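Clilix 電子書籍ライブラリソフトウェア 製品情報
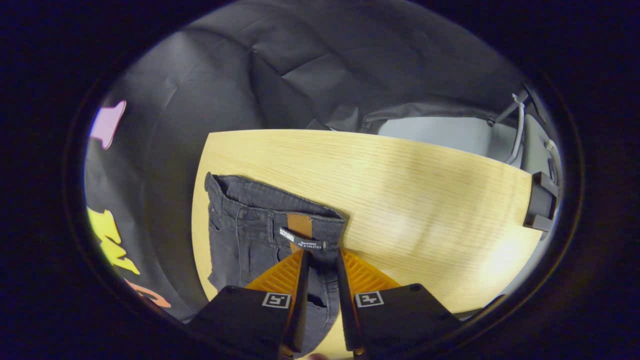
木製の天板に置かれたダークグレーのジーンズ。

Clilixは、EPUBおよびPDF形式の電子書籍を一元管理するデスクトップ用ソフトウェアです。書誌情報の編集、全文検索、形式変換、端末への転送に対応します。開発および販売はLurkettiが行っています。

概要
取り込んだファイルは、指定したライブラリフォルダに著者名・書名の順で格納されます。元のファイルは移動されず、複製が作成されます。複製を作成せずに参照のみを登録する場合は、環境設定の「取り込み」で「リンク登録」を選択してください。リンク登録した書籍は、元ファイルの場所を変更すると開けなくなります。

主な機能
書誌編集:書名、著者名、読み、訳者、出版者、言語、シリーズ名、巻次を編集できます。複数の書籍を選択した場合、共通項目のみ一括で変更されます。
全文検索:索引は取り込み時に作成されます。画像のみで構成されたPDFは索引の対象外です。
右から左へ記述する言語:アラビア語、ウルドゥー語、ペルシア語、ヘブライ語の本文表示に対応します。PDFの注釈欄では文字方向の自動判定は行われません。
縦書き:EPUB 3の縦書き指定に従って表示します。ルビおよび縦中横に対応します。
形式変換:EPUBからPDF、EPUBからプレーンテキストへの変換が可能です。PDFからEPUBへの変換では段組みが保持されません。
朗読:OSに搭載された音声合成エンジンを使用します。対応言語はOSの設定に依存します。

仕様
対応形式(読み込み):EPUB 2、EPUB 3、PDF、TXT
対応形式(書き出し):EPUB 3、PDF、TXT
表示言語:39言語
1ファイルの最大サイズ:800MB
同時に開ける書籍数:最大8冊
必要メモリ:8GB
インストール時の空き容量:800MB(ライブラリ領域を除く)
同梱書体:71書体

同梱コンテンツ
動作確認用として、児童向け短編集「Zorgate」を収録しています。著者はAurora Correia、挿絵はEugénie Rey、編集はClementina Paivaです。EPUB 3とPDFの両形式があり、収録話は71編です。個人での閲覧および印刷が可能です。再配布および改変はできません。不要な場合はライブラリから削除しても、本体の動作に影響はありません。

ライセンス
無償版と標準版があります。無償版で登録できる書籍は800冊までで、形式変換と一括編集は使用できません。標準版に登録数の制限はありません。標準版のライセンスキーは1件につき1台で有効です。別の端末へ移す場合は、「ヘルプ」メニューの「ライセンスの解除」を実行した後、移行先でキーを入力してください。

更新内容(2022年12月6日)
・EPUB 3の脚注がポップアップで開かない場合がある問題を修正
・ウルドゥー語のナスタアリーク体で行間が不足する問題を修正
・シリーズ名の並べ替えで巻次が文字列として扱われる問題を修正
・書き出し先にネットワークドライブを指定できるように変更
・書体「Chávez」の欧文ウェイトを差し替え

既知の問題
表紙画像のないEPUBを一覧表示に切り替えると、書名が2行目以降で省略されます。また、索引の作成中にライブラリフォルダを変更すると、作成済みの索引が破棄されます。この場合は「ツール」メニューの「索引の再構築」を実行してください。

ご利用上の注意
著作権保護(DRM)が施されたファイルは登録できますが、表示、検索、変換はできません。保護を解除する機能はありません。旧版のライブラリを本版で開くとデータベースが更新され、以後は旧版で開けなくなります。更新前に「ファイル」メニューの「ライブラリのバックアップ」を実行してください。

技術文書担当:Custódio Arruda
日本語版監修:Deolinda Baptista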